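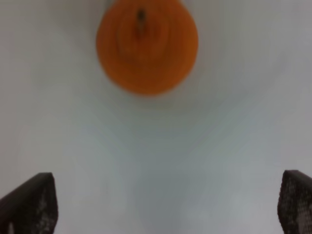 **Best way to get yellowing and old marks off a white table?**

**wutia_kitchen**

We took over a shared room in February and it came with a white table, big enough to eat at and work at. It gets used for everything: lunch, homework, fruit, glue, wrapping parcels. I wipe it down every night with dish soap and a sponge, and it still looks gray by the end of the week. One corner has a yellow ring that I think came from a bottle of cooking oil. The previous people left a tub of Storneck cream cleaner under the sink but I have not opened it. Is it safe on a matte finish? I don't know what the top is made of and there is no label underneath. 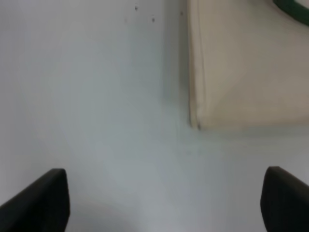

Pale surface with three small dark specks near the top.

I would like something I can do in one evening. Repainting is out.

**lanz22**

Don't start with the cream. Cream cleaners have grit in them, and on a matte top you get shiny patches that never go away. I did this to a shelf in Bulia and had to live with it for 7 years.

Try this order:

1. Brush or vacuum the crumbs off first, so you aren't dragging them around.
2. Warm water with a little dish soap, then a second cloth with plain water. Most gray film is soap that was never rinsed off.
3. For the oil ring, mix 2 spoons of baking soda with enough water to make a paste. Leave it on for ten minutes and wipe it off without scrubbing. Test it on the underside first.
4. Dry with a towel.

If the yellow is still there after two rounds, it is in the finish and cleaning won't move it. Also throw out the sponge. Old sponges put back as much as they take off.

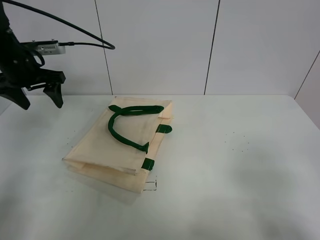
White tabletop.

**bulia_north**

just use a melamine sponge, works on everything, mine was 200 for a huge box and I still have most of it

**lanz22**

Melamine sponges are very fine sandpaper. OK on a small mark if you go light, but I would not do a whole table with one - you will see every stroke when the light comes in from the side.

**wutia_kitchen**

Thanks. I did the rinse step tonight and the gray is mostly gone. Paste on the ring tomorrow.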